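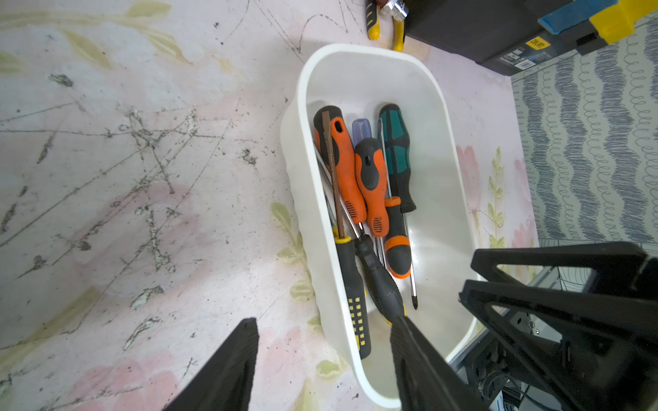 Screwdrivers in the white tray, handles pointing both ways

12 shares | 5 comments

Right, week 5 of Home Repairs at Clatside, and I'm starting with screwdrivers (yes, again!). Before you pick one up, look at the tip. A Phillips goes in a cross-shaped slot, a flat blade in a straight one, and please don't swap them, Colm!

I like everything in one shallow tray so I can see what I've got. Toolbox lid shut, tray beside it, done.

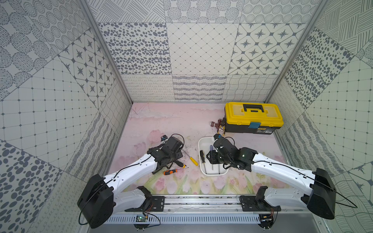
Sorting by handle

Colour is my lazy way in – orange and black, teal, the see-through blue. It won't tell you the size though, so try the tip in the screw first.

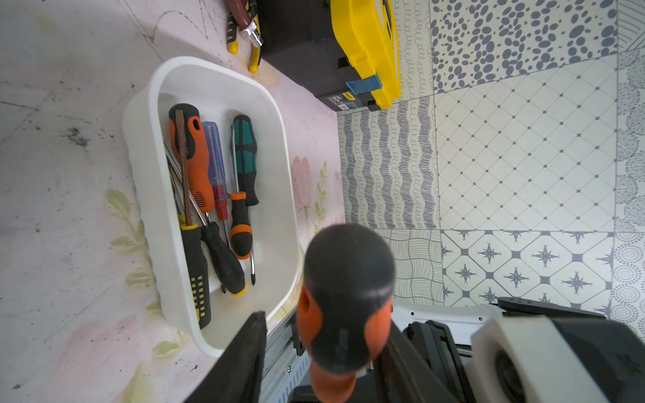
If it wobbles, go up a size. Bring one screwdriver from home next week and we'll label them.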